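3.2 Surface and item set

The lounge at Padolen has one shared work surface, blue with rounded corners, placed in front of a long dark gray bench. Users sit on either side of it and leave small items behind between periods of work. We chose it over the desks on the upper floor for two reasons. It has no drawers, so every item that is put away must be put away in the open, and its outline is irregular, so users cannot line things up with a straight edge. The second point matters for the placement measure in Section 4, which Rengifo and Nina first used on rectangular desks.

The item set was kept small: one computer mouse, two markers, one small green item and one round pale blue disc. The disc was treated as a fixed landmark. It could be moved, but participants were told that it would normally stay on the left. Bags, cushions and cups were allowed on or near the bench and were not coded.
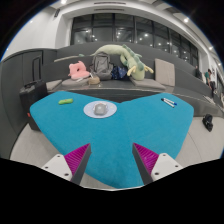

3.3 Zones and coding rules

The surface was divided into three zones. The left zone holds the disc and the green item, the right zone holds the markers, and the front zone is the working area. An item was coded by the zone containing its center. Where an item rested on the disc, it took the zone of the disc and was given a second code, "stacked." Markers lying close together were coded as a pair — the gap between them was not measured.

Two coders, Grajales and Chávez, worked separately from the same sheets. The full set contained 357 placements over 38 sessions. Disagreements were mostly over the markers, which have a long axis and often point across a zone line. These were settled by the center rule, and the original codes were kept in a separate column. Marker orientation was recorded only as straight or diagonal.

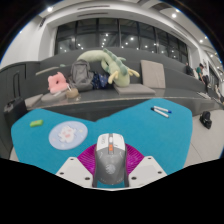

Does the mouse count as tidied when it is left in the working area? It is coded as "in use position" and left out of the tidiness score, so a session can reach the full score with the mouse still at the front.

This rule was added after the April pilot. Pilot users said that they thought of the mouse as part of the desk, and several objected to having it scored with the stationery. Muñoz suggested a fourth zone for it, but the extra boundary made the coding slower and was dropped.

3.4 End-of-session layout

Participants had 60 seconds to clear the surface and received no instruction on where items should go, apart from the note about the disc. The most common layout left the green item and the disc on the left and the two markers together on the right. It was recorded in 74 percent of the sessions with two or more users. Sessions with a single user were more mixed, and the markers were often left apart. Figure 1 gives one layout of the common type. 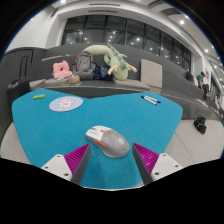
Figure 1. Common layout: green item and round disc at left, two markers at right, mouse near the front.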